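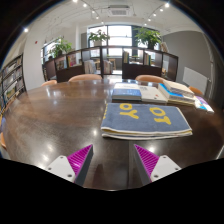
Teaching Towel Folding with a Hand-Held Gripper
Project report, Group 6
Hui-mei Shek, So-ying Kwok, Szu-yu Shih
Supervisor: Pei-shan Yang

1. Task

The goal was to collect human demonstrations of folding a towel and train a policy on them. We compared two ways of showing the task: remote control of the arm from a second pair of handles, and a hand-held gripper with a camera on it. We call the hand-held tool Duvon.

2. Collecting demonstrations

We recorded 400 demonstrations with Duvon at library tables and in the lab. With remote control we stopped at 77. The operator could not feel the cloth and often closed the fingers above it – So-ying needed several tries for a single corner.

Each Duvon recording starts with the gripper held still, pointing at the towel. The person then grasps the near edge, folds it over, lets go and backs away. We left other things on the tables so the policy would not depend on a clean background.

3. Problems

Glossy tabletops gave us the most trouble. Reflections of ceiling lights moved with the camera and position tracking drifted, mostly during fast turns. Slower wrist motion helped. We threw out any recording where the tracked path jumped.

Thick folds were also hard. The fingers sometimes picked up two layers when the person meant to take one. We kept these recordings if the person corrected the mistake, and labeled them separately.

4. Remaining work

The policy has not yet been run on the arm with towels it was not trained on. Szu-yu will do this in October. The remote control recordings need to be converted to the same format as the Duvon set before the two can be compared.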